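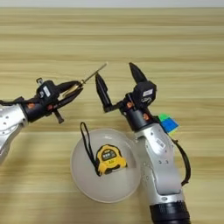 Come Work the Supper Shift With Me at Osta

Hey there! I run the dining room at Osta, the little supper spot on Kivmont Street, and I need 2 new servers before February gets here. We only have 14 tables, so you won't be sprinting across a giant room all night, but on a busy evening we fill every one of them twice and you'll know you worked.

The food is simple stuff done well -- roast chicken, a couple of pastas, a pork chop that people drive in from the next county for, and whatever pie our baker felt like making. You get a plate of it before every shift, and yes, you can have the pork chop.

What I'm looking for

You need to be 18 or older so you can carry wine and beer to the table. I'd love it if you've waited tables before, but I've hired folks straight out of a grocery store checkout line and they did great. If you can remember who ordered the decaf, I can teach you the rest!

Hours and pay

Shifts start at 4 and most nights we're locked up by 10:30. I can offer 20 hours a week to start, with more once patio season opens. It's hourly pay plus tips, and tips get split with the kitchen at the end of the night. Ask me for the exact rate when we talk and I'll give it to you straight.

We're closed for the first week of July, unpaid, so plan your beach trip then.

A few other things

Parking is behind the Sadowski Bakery, not in front of it (they will tow you). Black shirt and black pants, any brand, and shoes that can handle a greasy floor. We take orders on Zalladeck, and I'll sit down with you for an hour before your first shift so you can poke at it.

How to apply

Stop in between 2 and 4 in the afternoon and ask for the dining room manager -- please don't come at dinner, I'll be carrying soup. A resume is nice but a handwritten note with your phone number and the nights you can work is fine too. I'll call everybody back, even if it's a no.

Posted 01/01/2019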